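Planning for Equipment, Unit 4: What a Two-Arm Work Cell Really Costs
Course handout, Introduction to Automation Projects
Instructor: Eglė Adomaitis

Bring this handout and your draft budget to the June workshop. Last time we got as far as the arms themselves, and I could tell some of you were ready to send off the order form! Hold on to that excitement, and let's spend this unit on everything else that has to be on the list.

4.1 Start with the job

Write the job down in one plain sentence before you open a single catalog. "Pick up a packed lunch item from a tray and put it in a basket" is a great start. From that sentence you can work out the reach, the weight, how wide the gripper has to open and how much table you need. Dace Toom's team at Kindbridge wrote theirs on a whiteboard and left it up for the whole project, and every quote they asked for was checked against it.

Then list the objects. Food and snack items are a wonderful test of a budget (I mean it, I love this part) because they are so different from each other. A bottle is stiff and round. A bag of crackers gives when you squeeze it. A sandwich gives even more, and it has a right way up.
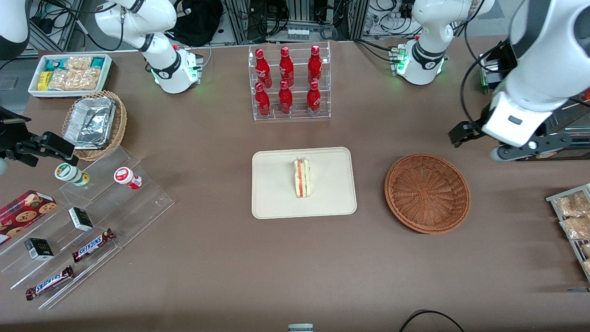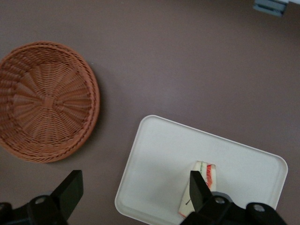 Figure 4.1. Sandwich on its tray with the empty wicker basket: first the whole table with both arms, then the close view from the gripper.

Look at Figure 4.1 with a pencil in your hand and price everything that isn't an arm. Trays, baskets and the clear bottle rack are cheap one by one, but they need a line of their own. So do cables. Students leave out cables every single year.

4.2 The five budget lines

Arms and bases. Ask whether the controller is in the price. Two quotes for the same reach can look far apart just because one leaves it out.

Grippers. Buy one spare set of fingers per arm from the start. Fingers get bent and scratched while people are learning, and waiting on a part is a sad way to spend a month.

Cameras. Plan for a wide view of the table and a close view at each wrist. Add mounts, and check that the wrist camera still sees the item when the gripper is right over it. In the second picture of Figure 4.1 one finger covers part of the sandwich, so think about what your software will have to go on at that point.

Table, racks and props. Tõnu Kuusk sets aside $2,000 for this line on a two-arm cell, and I've used his number ever since he showed me his receipts. It covers the table, display stands, trays and baskets.

Consumables. Real food has to be replaced. Work out how many tries you want per day, then how many tries one item can take before it looks tired. Our class plan uses 100 tries a day and up to 60 sandwiches a week. Your own plan may be very different, and that's fine - show me the math.

4.3 Comparing quotes

For the exercise you have three supplier sheets: Drokel, Dilar and Bosman. They are laid out differently on purpose. Copy each one into the same five lines and mark a blank wherever a supplier says nothing. Blanks are questions to ask, so write the question next to each one.

Quyên Lò will be at the workshop to play the supplier, and she is very good at it. Ask her about delivery time, training days, and who pays return shipping on a faulty wrist joint.

4.4 To hand in

One page with your job sentence, your object list and your five lines
The three quotes in matching form, blanks marked
A short note on what you would buy first if only half the money came through

Send drafts to Keegan Paquette by noon the day before the workshop. He'll check the arithmetic and send it back with comments the same evening.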